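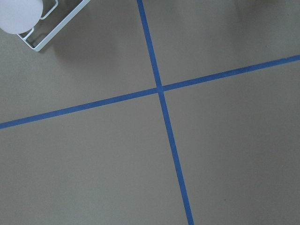 June, dye bench, second try at the Gerkness yellow

OK so the first batch came out the color of weak tea, and I've been sulking about it since lunch. Guoqing says I rushed the mordant. I probably did! 300 grams of wool in the pot, alum in before the water was up to heat, stirred it like soup. Lesson learned (again).

Today I went slower. Soaked the skeins overnight, brought the bath up to 89 and held it there, then weld from the Skultamley bag, which smells like a wet barn. Much better yellow by 3:40 pm, still a bit green in the shadows. I like the green, Quentin doesn't, we argued.

Things to sort out:
- hard water from the yard tap vs. the filtered stuff, I keep forgetting which bucket is which
- Jin recipe says 15 minutes of simmering after the iron dip, seems way too long to me
- skein 1,212 has no tag on it, whoever has the tag please put it back

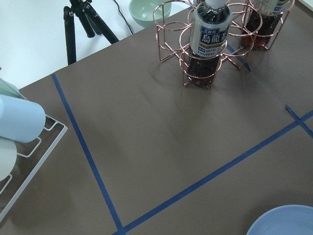 Tirkatcombe Natural Dye Group / Wool Room

Tape has zones marked off on one of the tops, blue on brown, fine by me as long as the swatches stay in order.

Later: rinsed the lot and the rinse ran yellow for ages, so I'm not getting my hopes up about lightfastness. Cut a strip for the window test, half under card. Quentin wants to try madder next, and I said only if he grinds it himself this time, my wrists are still sore from the last lot. Need more alum before then. Also string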